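Benoît Chauvin has spent most of the spring dropping things, and he would like it known that he did so in simulation, where the floor is easy to clean.

Chauvin runs gripper trials at Tukavport, a firm of nine people that sells advice to companies about to buy the wrong robot. His current job is a comparison of two hands for the same arm: the Skistilberg, a plain two-finger parallel gripper, and the Montecinos, which has three fingers and costs what he calls "a used car more, and a decent used car."

Each one gets 1000 attempts in a rendered room before anybody bolts it to anything. The room has a white table, a window and a small dark bin on a stand, and he has grown fond of it. "I know that corner better than my own kitchen," he says. "I've asked for a plant. They said it would slow down the physics."

The bin was his idea. Cubes flatter everyone, in his opinion, and a bin on thin legs flatters no one. Close two fingers on a leg and the body swings. Close three on the rim and you had better know where the rim is. The Skistilberg failed 39 times in its first batch. The Montecinos failed 30 times, and Chauvin refuses to be impressed.

"That's nine bins," he says. "Ask the client what nine bins are worth. Then show them the invoice."

The trouble, he admits, is the camera. It rides on the wrist, so at the moment of grasping the three-finger hand blocks a good part of its own view. The table is also so pale that the depth estimate wanders near the front edge, and the gripper's shadow once got itself labeled as an obstacle – for a whole afternoon the arm politely went around it.

"We lost almost a day to that," Chauvin says. "The arm was very careful. I've worked with people who were less careful around real obstacles."

He has since swapped the controller for one that slows down over the last stretch of the approach. Failures dropped for both hands, and the gap between them got smaller, a result he describes as "excellent science and terrible for the sales department."

Physical trials start in July. Asked whether he expects the numbers to hold, he looks at the ceiling for a while. "The order will hold," he says. "The numbers, no. Real bins have stuff on them."

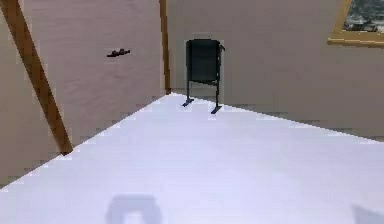

Gwenaël Besnard disagrees about the order, and would put money on the two-finger hand once friction stops being a setting in a file. Three fingers mean three pads to wear out, Besnard points out, and simulated rubber never gets old. Chauvin has accepted the bet. The stake is lunch, and they are still arguing over where.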